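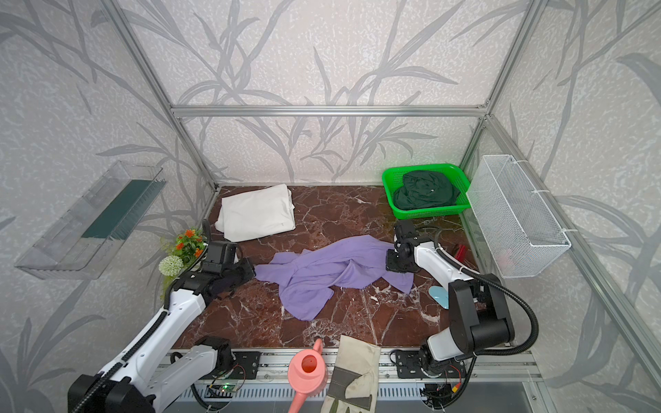
How do movies get their footsteps?

By the Dillilex Kids desk
December

Shut your eyes next time a movie is on. Just listen. Footsteps. A door. A coat rustling. Somebody putting down a cup.

Most of those sounds were not recorded when the actors were acting. Weird, right? They got added later, in a dark room, by a grown-up wearing the wrong shoes.

That job is called Foley (say it FOH-lee). The person doing it is a Foley artist.

Why not just record it the first time?

On a movie set, the microphones are mostly there for voices. They point at mouths. So feet come out quiet, or muddy, or you get a truck going by in the middle of a scene about knights. Also the floor might be fake. A castle made of painted wood sounds like painted wood when you stomp on it. Clonk clonk. Not very castle.

So the sound people keep the voices and make lots of the small stuff again.

What does the room look like?

Messy! The Foley room at Brusville has 18 different floors, all in little squares next to each other. Gravel, sand, tile, squeaky boards, a patch of dirt. There are shelves and shelves of shoes – 96 pairs, and hardly any of them fit the people who work there. Old doors that don't go anywhere. A car seat with no car.

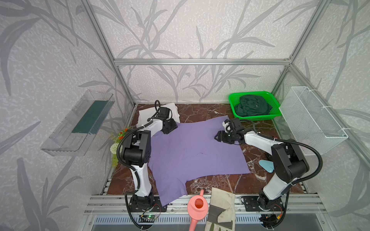
The artist watches the movie on a big screen and copies the feet. Actor walks, artist walks. Actor stops, artist stops. If they're even a tiny bit late your brain notices, becuase movies usually show twenty-four pictures every second and you are better at spotting a late footstep than you think.

They walk on the spot, by the way. If they walked off they'd leave the microphone behind.

Sounds that are really something else

Crunchy snow – cornstarch in a bag, squeezed.
Horse hooves – two halves of a coconut. Yes, people truly do this.
Breaking bones (yuck) – celery. Snap.
Bird wings – a pair of gloves, flapped.
Fire crackling – scrunching up a chip bag, slowly.

For the cartoon Dogbe, set in a swampy town called Vutdale, the team needed monster feet in mud. They used wet newspaper. A whole tub of it. The finished movie has 980 Foley sounds and 800 of them are feet, as the monster has rather a lot of legs.

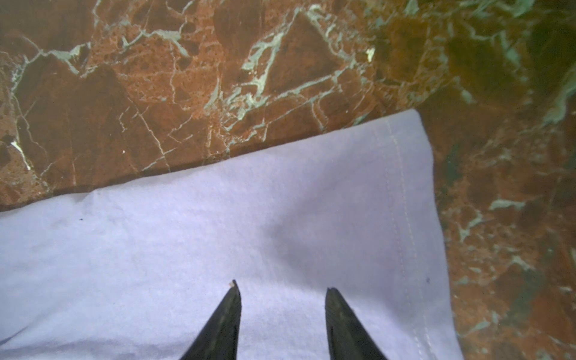
A pale cloth on red-brown marble.

Does a computer do it now?

Sometimes. There are big libraries of recorded sounds, and an editor can drop one in. Good for a thunderclap or a car horn. But a person walking when they're sad sounds diffrent from a person walking when they're late for school, and it can be quicker to just put the shoes on and do it.

Try it

Get a phone or tablet that records. Ask first. Play one minute of a cartoon with the sound off. Watch it twice. Then record your own noises while it plays. Spoons, socks, cereal, a wet sponge. Play both together.

Too late? Too loud? Do it again. Foley artists do, all day. Move the microphone closer for tiny sounds and farther away for big ones.

And clean up the cereal.

Last updated: December

Contact Dillilex Kids | © Dillilex | Back to top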